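Tips for the workshop PC, part 2. Mostly printing and scanning this time, as that's what people keep asking me.

**Scanning old manuals**

- Scan at 300 dpi for text, 600 only if there's a wiring diagram with tiny numbers. Anything more and the file is silly. My Foltden lathe manual came out at 162 MB first go.
- Grey, not colour. Colour picks up every oil stain.
- Staples out first! Check twice.
- Pages crooked? Straighten them before you save as PDF. Doing it after is a pain, you end up with white corners.
- Name the file properly. Maker, model, what it is. "scan0015" is no use to anyone in June.

Text recognition: run it once on the whole lot, overnight if it's a big one. Then search works.

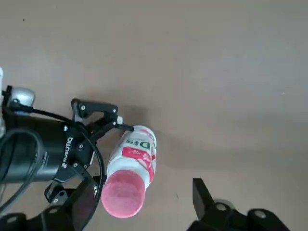
It'll muddle 1 and l in part numbers though, so check those against the paper before ordering. Belmiro Vilela got 90 of the wrong washer that way. Keep the paper.

**Printing labels for jars and drawers**

Make a table in your word processor, fixed row height, one label per cell. Don't let it resize itself (it will try). Print one page on plain paper, hold it up to the label sheet against a window. Lines up? Go ahead. Doesn't? Look for "fit to page" in the print box and turn it off. Nine times out of ten thats the trouble.

Inkjet labels smudge near the sink. Strip of clear tape over the top, cut a bit bigger than the label. Laser ones are fine without.

Big bold letters for the drawer, small ones for the date. Idalina Patrício does hers white on black, looks smart, eats ink.
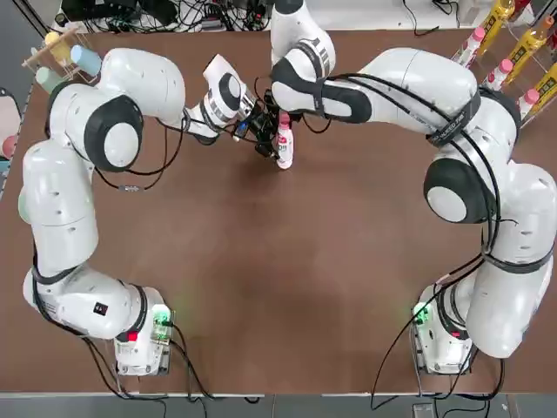
*Small white bottle with the pink cap, between the two arms.*

**Printer sulking**

- Streaks: one cleaning cycle, print a test page, wait an hour, then one more. Not five in a row, you'll just empty the cartridge.
- Paper jam: pull the way the paper travels, slowly. Torch for the torn bits.
- Fan the stack before it goes in. Damp shed paper sticks togther, so keep the packet in a lidded box.
- Says offline when it isn't: clear the queue, switch off at the wall, count to 15, back on.

**Backups**

Copy the manuals folder to a stick. Second stick in the house, not in the same drawer as the first. Mine's got 3,000 pages on it now and fits with room to spare.

Sound and video bits next time, if I get the shelf up first.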